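ベガム地域ことばアーカイブ事業 中間報告(5月分)

助成をいただいている方言録音資料の整理と公開について、この半年の進み具合をご報告します。先に結果から書きますと、録音の文字起こしは計画を上回る速さで進んでおり、担当一同、毎朝テープの続きを聞くのが楽しみで仕方ありません。

1 文字起こし
対象としているカセットテープ330本のうち、62本の文字起こしと一次校正が終わりました。当初は漁業関係の録音から順に取りかかる予定でしたが、Unutportの港町で録られた分に劣化の早いテープが多く、そちらを先に回しました。結果的にこの変更がたいへん良い方向に働いています。潮の変わり目を指す語だけでも、これまでの語彙集に載っていない言い方が16語見つかりました。同じ語が浜側と丘側で別の意味に使われている例もあり、話者の出身集落を記録した当時の聞き取り票と突き合わせる作業が必要になっています。

校正の手順は年度初めに一度見直しました。以前は一人が最後まで通して書き起こしていましたが、今は前半と後半で担当を入れ替え、つなぎ目の十分間を両方が聞きます。助詞の落ち方や語尾の伸ばし方の表記が、これでずいぶん揃ってきました。長音の書き分けについてはまだ意見が割れていて、次の検討会に持ち越しています。

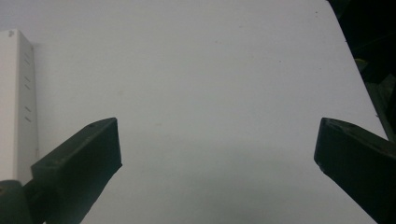 2 語彙カードの作成
文字起こしから拾った語は、見出し、意味、用例、録音番号の四項目でカードにしています。用例は必ず話者の発話をそのまま引くことにしました。標準語に直した文を添えるかどうかは迷いましたが、Tamvilleの中学校で試しに使っていただいたところ、訳があるほうが声に出して読みやすいとの感想を多くいただき、全カードに付けることに決めました。生徒さんたちが祖父母の話し方を思い出しながら読み合ってくれたと聞き、こちらまでうれしくなりました!

天候と食べ物のカードはほぼ形になっています。遅れているのは農具の名前です。録音では「あれ」「これ」と手元の道具を指して話が進む箇所が多く、音だけではどの道具のことか決められません。郷土資料室の収蔵台帳にあたり、それでも分からないものは「未詳」として載せる方針です。

3 公開と普及
試聴会をVuvnessの公民館で開きました。一回につき録音を三本に絞り、間に長めの休憩を入れたところ、その休憩のおしゃべりがとにかく面白いのです。「うちではそうは言わない」という声が次々に上がり、その場で書き留めた異形は今後の校正に反映します。次回からは参加者の了解をいただいた上で、休憩中の会話も記録に残したいと考えています。
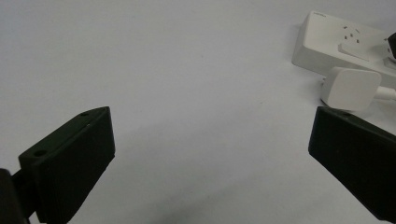

ウェブ公開については、権利の確認が済んだ9本を先行して載せる準備をしています。話者のご遺族への連絡は手紙を基本とし、返事をいただくまでは音声も文字も公開しません。転居などで届かなかった手紙もありますので、自治会の会報に尋ね文を出させていただくことになりました。

4 予算の執行
テープの再生機の修理費が見込みより大きくなりました。ゴムベルトの交換で済むと考えていたところ、駆動部の調整も必要になったためです。不足分は印刷費からの流用をお願いしたく、別紙の変更申請をあわせてお送りします。印刷のほうは語彙集の判型を一回り小さくすることで収まる見通しで、持ち歩きやすくなるという点ではむしろ歓迎しています。

5 今後の予定
秋までに山側の集落の録音に入ります。炭焼きの歌が収められたテープがあり、歌詞の聞き取りには節回しに詳しい方の協力が欠かせませんので、現在お願いできる方を探しているところです。語彙集の見本刷りは、農具の項を除いた形で先にお届けします。表記の凡例についてお気づきの点がありましたら、見本刷りの余白に直接書き込んでご返送ください。

ベガム地域ことばアーカイブ事業 事務局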